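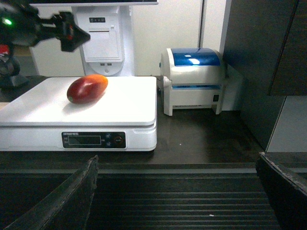 Setting up your Drudlow kitchen scale

1. Pop the scale on a hard, level bench. Mine lived on a tea towel for a week and I couldn't work out why my flour kept changing weight!

2. Switch it on and leave it alone until it settles on zero.

3. Put your bowl on, then zero it again. (I forget this every second time, so don't feel bad.)

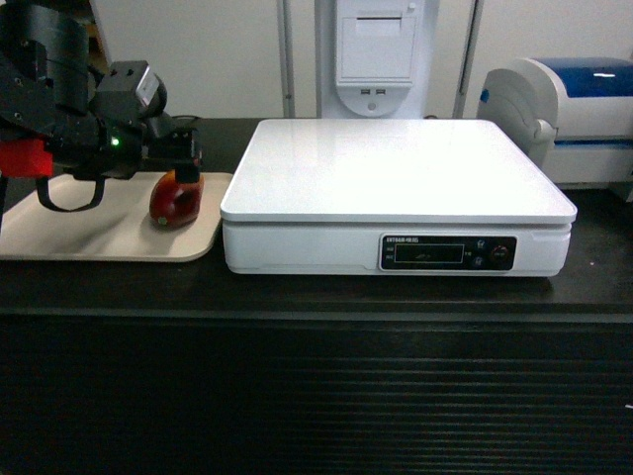 If the reading wanders, check for a draught. I had the window open all November and the poor thing never sat still.

Note: for litres of water, 1000 mL should read 1000 g. I use a 600 mL jug first, then top it up.

Caution: don't rinse it under the tap. A damp cloth is plenty, and keep it away from the switch. 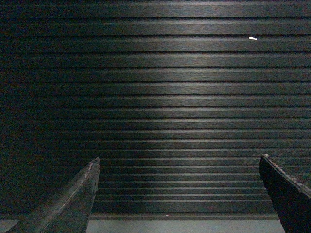
Marites Dalisay
Customer Guides, Stuststead

4. Choose your units before you start a recipe. I stick to grams, but my nan's fruitcake is all in ounces, so I do swap over at Christmas.

5. Going away for a while? Take the 2 batteries out and store them in the drawer with the booklet.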